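**Re: [jodmont-workshop] gripper build, grid sheet and what next**

2021-03-23

Hi all,
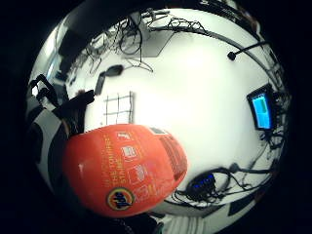

I've read Tuulikki's plan twice now and I'm still not sold. Her message again, for those who joined after it went out:

> The hand-held gripper closes nicely on everything I've tried. I'd like us to spend the rest of the budget on a second one, so two people can record at once, and then start training in November. The Granon motor for the arm can wait. Once we have enough recordings the arm side should be easy.
>
> Tuulikki Hämäläinen

"Should be easy" is carrying a lot of weight there. We have 179 recordings and I sat down with the lot. Plenty of them are fine. But a person holding a gripper does all sorts of clever things with the wrist without noticing, and our arm at home has a wrist with 2 degrees of slop in it and a motor that gets hot if you look at it sideways. I don't see how more recordings fix that.

The Tide bottle is a good case. It's a big rounded shape, and a person will tip it over and steady it with their fingers without a second thought. Take the fingers away and I'd bet on the bottle. Has anyone tried it with the gripper bolted to the arm and nobody's hand anywhere near it? If so, please post the result, even if it's ugly.

Other gripes, smaller:

- The wide lens bends the table up at the edges like a bowl. The Căpraru calibration script claims to deal with this. I ran it three times and got three different answers.
- The cables. I know, I know. But if one of them snags the arm mid-move we'll spend an evening blaming the software.
- Do we need the microphone on for every take? I've yet to hear what the sound is for.

What I'd do is buy the motor first, then run five grasps on the arm with the gripper we've got — same objects, same table. If they work I'll happily chip in for the second gripper and say so on this list.

Studia will hold the motor for us until the end of the month, but they want a yes or no.

Sointu Honkanen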